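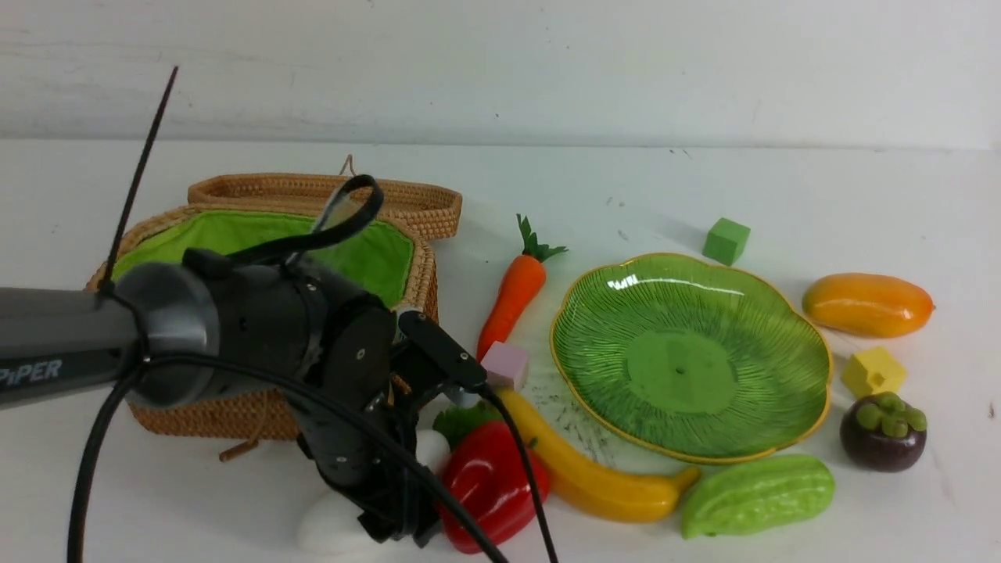

Unit 4: The first account from a witness
Notes for the spring course, version of 3 May 2026

Please read these notes before the seminar and bring them with you. The reading for this unit is chapter 2 of the course book. Students who missed Unit 3 should also look at the notes on notebooks and times, as I will use the same terms.

4.1 What we mean by a first account

A first account is what a witness tells the first officer who speaks to them. It is usually short and it is often given in a bad place: in a stairwell, beside a road, in the back room of a shop. It comes before the written statement and before any longer interview. In many smaller police forces the first account was for a long time treated as a kind of private help for the officer's memory, and it was thrown away when the statement was ready. Today most courts that we study expect it to be kept and shown to the defence.

The reason is simple. If the first account and the later statement differ, the court wants to know how they differ and when the change came. A change does not have to mean a lie. People remember more when they are calm, and sometimes they remember less. But a court cannot weigh a change which it does not know about.

4.2 The questions

The officer at this stage needs to find out a small number of things. What happened? Where and when? Is anybody hurt, or in danger now? Who did it, if the witness knows, and in which direction did they go? Who else saw it?

Everything else can wait. The most common fault in the exercises from Lalby was that the student went on too long. The witness was tired and had begun to guess, and the student wrote down the guesses in the same way as the facts. When the officer has enough to act on, the first account is finished.

Open questions come first. "Tell me what you saw" is an open question. "Did he have a beard?" is a closed question, and it also puts a beard into the conversation which maybe was not there before. If you must ask a closed question (for safety you sometimes must, for example "Did he have a knife?"), write down the question as well as the answer. An answer of "yes" has little value for a court when the question is missing.

A leading question is one that suggests its own answer: "The car was going too fast, wasn't it?" Students often believe that only dishonest officers use these. In practice they are used mostly by friendly officers, who want to help a nervous person to find the words.

4.3 Writing it down

Use the words of the witness. If she says "a big lad in one of those puffy jackets", then write this, and not "a male of large build wearing a padded coat". The second version sounds more official, but it is your language and she may not recognise it when it is read to her in court one year later. The barrister will then ask her if she ever said "of large build", and she will truthfully answer no.

Write the time when you began and the time when you ended. Write who else was present and could hear. If the witness showed something with the hands, such as a height or a distance, write what was shown and what you understood from it.

Where the officer wears a camera, the first account is normally recorded, and some of you will ask why a note is still needed. There are two answers. The sound on a street recording is often poor. Also, the officer who takes over the case in the evening will not sit and watch all the recordings, and will act on what is in the note. The recording and the note should agree, and when they do not, the recording is usually the one to trust.

4.4 More than one witness

Witnesses should be kept apart until each has given a first account. This is easy to say in a classroom. In a real street the witnesses are often a family, or friends from the same table in a café, and they have been talking for ten minutes when the patrol arrives. In such a case do not pretend otherwise in the note. Ask each of them whether they have discussed the event and with whom, and write the answer.

It is also not correct to ask the second witness to confirm the first. "Your friend says it was a blue van" makes the second account nearly useless. Begin again from the open question, as if you knew nothing.

4.5 Case for discussion: the Trutby depot

You will receive the case papers in the seminar. They are a teaching version and are 108 pages long, and you are expected to read only the marked ones. In short, a security guard at a goods depot in Trutby was pushed to the ground at night by a person who then left by the loading gate. The guard spoke to a patrol officer soon afterwards. He said that he "didn't really see the face". In the statement taken the next day he described the face in four lines, and he later picked out a former employee at an identification procedure.

The note of the first account existed, but it was in the notebook of the patrol officer and was not copied to the investigation file. The notebook was found in October, after the first hearing. The prosecution then had to explain to the judge both the difference and the delay, and the delay did more damage.

Prepare your view on these points:
Was the guard unreliable, or was he asked in the wrong way at the wrong time?
Which person in the chain had the duty to move the note to the file?
What should the second officer have done before beginning the statement?

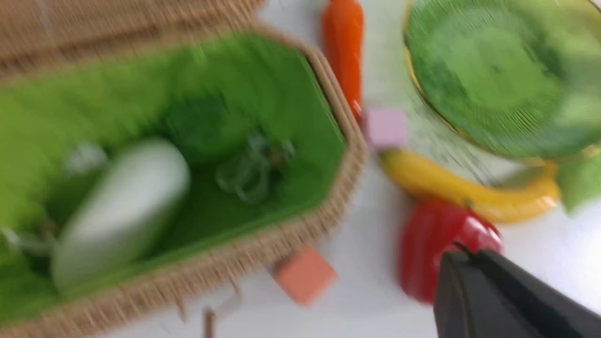

One student from the Kuusk group wrote to me after reading the case that the blame on the patrol officer was unfair. In her view, an officer who goes from call to call through a whole night cannot also check what happens with each note, and the investigator should have telephoned and asked for it. She added that in her own station there is no form for it, so everybody does it in their own way.

I think that she is right about the telephone call, and I have changed the second discussion point for this reason (before, it asked only about the patrol officer). I am less sure about the rest. A duty can be shared by two people and still be a duty for each of them. But please bring this argument to the seminar, it is a good one.

4.6 Some numbers

The training office in Prenska looked through 3,567 incident files in order to see how first accounts were kept. Their report is in the course folder. Read the part on method with care before you use any result from it. A file was counted as complete if it contained a note of any kind, even one line, and this makes the picture look better than it is. The report also does not separate files with one witness from files with several.

4.7 Children and persons who are upset

We return to this in Unit 6, so only a short remark. With a child, the first account should be as small as possible. Listen, do not stop the child who is speaking, ask only what is necessary for safety, and leave the remainder to a trained interviewer. Write down also what the parent said to you, separately, and mark clearly that it comes from the parent.

With an adult in shock, silence is often better than another question. Many students find silence uncomfortable and fill it. Practise this with each other in pairs.

4.8 Written work

The essay for this unit is at most 2,000 words, footnotes included. Title: "Should a court ever prefer the first account to the later statement?" Use at least 2 cases from the reading list, and the Trutby papers may be one of them. Essays go in the box outside the course office or by e-mail as one file. If you write in a second language, as I do, you may ask the language desk to look at your draft, but please do it in the week before and not on the last day.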